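Bornitz store moves to its new platform

The new online store for Bornitz went live on Fri 17 May, and the old one has been switched off. If you have ordered from Bornitz before, your account has been carried over, but you will be asked to set a new password the first time you log in.

Bornitz sells kitchen and table linens, mostly to small hotels and cafes, with a growing share of sales to people buying for home. The old site was built by another agency and had been patched many times. Product pages were slow on phones, the search box ignored plurals, and trade customers had to email their orders because the site could not show them their own prices. Orders that came in by email were then typed into the stock system by hand.

We started with the catalog. There were 2,000 product records in the export we received, and a good many of them were the same item in a different size or color, entered as separate products over the years. Amra Softić went through the list with the Bornitz sales team and merged the duplicates, so a napkin that comes in six colors is now one page with a color menu. This took longer than the design work and pushed the launch back by two weeks. We think it was worth the delay. The category pages are shorter and the filters return sensible results.

Povilas Petrauskas built the trade pricing. A trade customer now logs in and sees the agreed price on every page, including the search results and the cart. Minimum quantities are set per customer group, and the cart gives a plain message if an order falls short. Repeat orders can be placed from the order history page with one click, and the quantities can be changed before checkout.
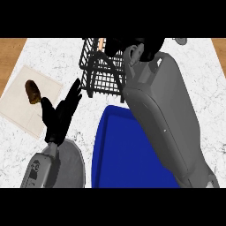
Bread roll on a beige cloth, marble countertop. Computer-rendered.

Stock levels come from Mandar, the warehouse system Bornitz already used. The old site updated its stock once a night, so items that sold out in the morning could still be ordered all day. The new connection runs every few minutes. If Mandar does not respond, the store keeps showing the last known figure and sends an alert to our support desk. We had one such alert on launch day, caused by an expired certificate on the warehouse side, and it was fixed before lunch.

All of the old product addresses redirect to the new pages. Sorin Papadopoulos wrote the redirect rules and checked them against the server logs, including some links from printed catalogs that still bring in visitors. If you find a link that goes nowhere, please send it to the support desk along with the page where you found it.

The checkout has gone from five pages to two. Guests can order without opening an account. Delivery costs are shown in the cart as soon as a zip code is entered, which was the most common request in the customer survey Bornitz ran before the project. Gift cards from the old store are still valid and can be used at checkout with the same code.

A few things did not make it into the first release. Fabric samples still have to be requested through the contact form. The wish list is missing, and saved wish lists from the old site have been kept so that they can be brought back when the feature is ready. Both are planned for July. The German version of the store will follow after that, once the translations have been approved.

Nazanin Najafi is now the main contact for Bornitz and will handle change requests. Bornitz staff have had their training on the new admin area, and the written guide is in the shared folder.

Other work this month

The Valente booking site has a new calendar. It loads faster and can be used with a keyboard alone. The two date pickers that used to appear on the room page have been replaced by one.

Drultetex has renewed its hosting and maintenance agreement with us. Their store will be moved to a newer server over a weekend, and Milovan Dimitriou will send them the exact times. Expect a short period when orders cannot be placed.

We have also updated the contact form plugin on all 32 sites we maintain. No action is needed from you unless your form sends messages to an address that is no longer in use. In that case, let the support desk know the new address and we will change it the same day.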